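Why Does Everything Need a Home?
A desk-tidying explainer for kids ages 7 to 11

Okay, confession first. When I was nine, my desk was so messy that I did my homework on the floor. The desk was full! I had markers with no caps, caps with no markers, a harmonica, and a sandwich bag of rocks that I was pretty sure were valuable (they were driveway gravel). My grandmother used to stand in the door and say, "Everything needs a home, Renato." I thought she meant the rocks needed a little house. I sort of liked that idea, so I kept the rocks.

Now I write about everyday stuff for kids, and I've come around to what she meant. A "home" is just the spot where a thing lives when you're not using it. Your toothbrush has one. Your shoes probably have one, even if they don't always make it there.

So why do small things get lost more than big things? Think about your bed. Have you ever lost your bed? Me neither. A bed is big and it stays put. An eraser is tiny, it rolls, it hides under paper, and it slides into the crack behind the desk where the dust bunnies live. Small things also get carried. You pick up a paper clip, walk to the kitchen, set it down to get some juice, and now the paper clip lives by the toaster.

That's where a desk organizer comes in. It's really a tiny apartment building! The open part at the top has little rooms with no roof, so you can look down and see who's home. The drawers are the rooms with a door. I love the see-through kind, where you get a peek at what's inside before you pull on the handle.

A desk organizer with drawers, plus some small things around it:
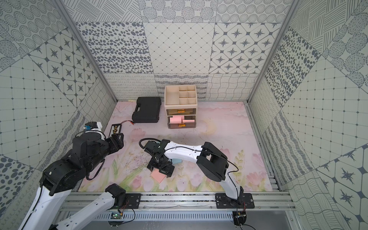
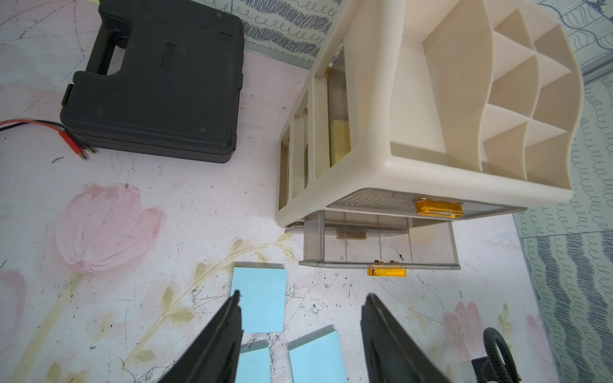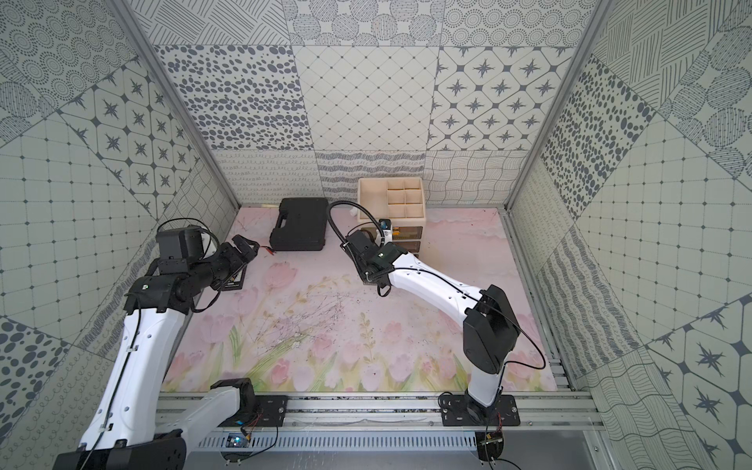
Which things go in the open part and which go in a drawer? My rule is to ask how often I grab it. Pencils, scissors, the glue stick, the good eraser: those go on top, because I want them fast. Spare sticky notes, extra batteries and the stapler refills I bought by mistake can go in a drawer and wait.

Flat stuff loves a drawer, too. Sticky notes stack up nicely, and so do index cards. But watch how high the stack gets. If your pile is taller than the side of the drawer, the drawer can jam when you push it shut, and then you push harder, and then you have crumpled sticky notes (ask me how I know). Take a few off the top and start a second pile.

Wires are the tricky ones. A wire left alone in a drawer will make friends with every other wire in there, and you'll pull out one giant knot. Wind each one into a loose loop about as wide as your hand and close it with a twist tie. Loose, please! Bending a wire really tight, over and over, can break the thin metal strands inside. And if a wire is plugged into something, leave it be and get a grown-up.

My friend Lilibeth Cabrera teaches second grade, and she let me try a game with her class in November. We called it the Gralero, which is a word one of the kids made up, and I still don't know how to spell it. You can play at home.

Dump one drawer out on the table. Just one! If you dump them all you'll be there until supper and you'll hate me.

Now make 3 piles. The first pile is for things you use. The second is for things that belong in some other room. The third is for things that are broken, dried up or a total mystery.

Put the first pile back with the same kinds of things side by side. Walk the second pile around the house and drop everybody off. Show the third pile to a grown-up before you toss any of it, because a mystery piece sometimes turns out to be the battery cover for the TV remote.

Lilibeth's class tried it with the big classroom junk drawer and counted as they went. There were 116 things in it, and 70 of them were crayons! Most were just stubs, but they still worked, so they got a coffee can of their own next to the paper shelf.

What if your stuff won't fit, even after you sort it? You don't have to buy anything. A muffin tin makes great cubbies. So does an egg carton, if it's clean and your things are light. Small boxes can stand next to each other inside a bigger drawer and work like walls. Draw a picture of what goes inside each one and tape it on the front, so your little brother can put things back even if he can't read yet.

And leave one cubby empty. I use mine for things I find during the day and don't feel like dealing with yet. Right now it has a button and a key in it. No idea what the key opens.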